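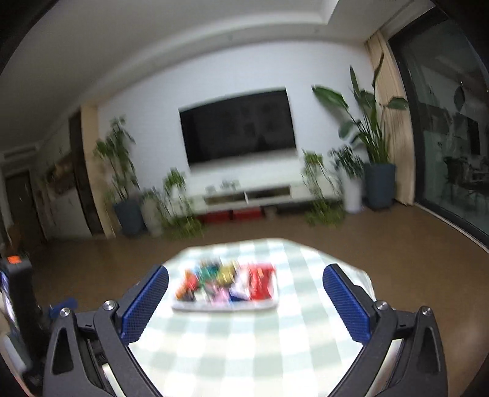 Refried beans, attempt four. The first three batches came out either gluey or grainy, so this time I changed one thing and left the rest alone.

The beans were dried pintos from Sonham, the small grocery on the corner, where a bag costs less than two cans. I soaked them overnight in salted water, drained them, and simmered them with half an onion and a bay leaf. At 60 minutes they were still chalky in the center. At 80 they crushed flat against the roof of my mouth. Salt in the soak did not keep the skins tough, whatever the back of the bag says.

The change was the liquid. Before, I drained the beans fully and thinned the mash with tap water. Now I kept 3 cups of the cooking liquid and added it to the pan half a cup at a time, with the heat on medium-low.
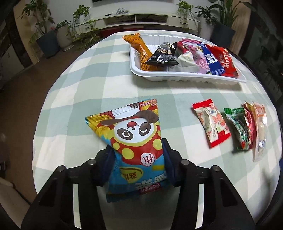 Lard went in first, then onion, then cumin for the last 20 seconds before the beans. I mashed by hand with the old Drullo masher, which has a bent handle but still makes better beans than the blender. The mash looks too loose when it is done. It firms up a lot as it cools, and by the next morning it will hold a spoon upright.

Texture was smooth with a few whole beans left. Salt was slightly low. I used about half of the liquid and froze the remainder for soup. Next batch: same method, black beans, and a little less onion.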